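What the Arm Really Cost Us

When we started pricing a robot arm for packing, I thought the arm would be the hard part of the budget. It was the easy part! You ask three suppliers, you get three quotes, you pick one. Ours came from Maltico, it was on one tidy page, and I had it signed off before lunch. Then came everything that wasn't on the page.

The job is simple to describe. We box small electronics for resale, in runs of 300, and the lots change all the time. A person can do it half asleep. I can say that, I did it for two years before anyone let me near a spreadsheet.

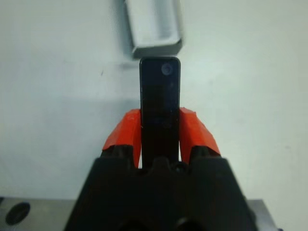
Fingers are where I'd tell anyone to put their first spare dollars. The standard set was a line on the quote, and I skipped right past it to argue about delivery. But the fingers are what touch the product, and every new product asks something different of them. A slim black item with a glossy surface and rounded corners, held upright between two chunky orange-red fingers, gives you very little to squeeze, and the open box has its own ideas about clearance. I now keep a line of $600 a year just for finger sets – new shapes, spares, the ones we try and throw in a drawer. If I had to cut something it would be the fancy warranty first.

The second thing I missed was setup time. Kitum, the integrator we hired, quoted 40 hours. I figured those were their hours. They were, and they needed one of our people sitting next to them for almost all of it, which I hadn't budgeted at all. So ask. Ask whose hours, ask who has to be in the room, and ask what happens when a new product shows up in November and everyone is busy.

And then space, my favorite, because it sounds free. An arm needs a table. The table needs room to walk past it. The people running the thing need desks, chairs, monitors, somewhere to open a laptop and somewhere to put down a coffee. Our Rivera site looked huge on the floor plan, and I'd promised half of it to shipping before I ever drew a desk on it (shipping still brings this up). Get some masking tape and mark it all out on the floor, chairs pulled back and everything. 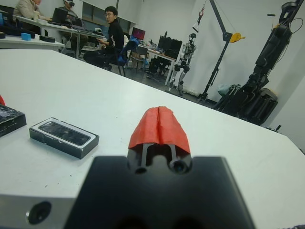 Buy, lease or wait?

We bought. For our Trilthorpe site I'm leaning toward a lease, mostly so I can see a full year of running costs before I commit to a second arm. The monthly number looks worse, but it includes service calls, and I've learned to love a bill I can predict. I'm waiting on the revised quote now, and this time I've asked for the fingers on a separate page.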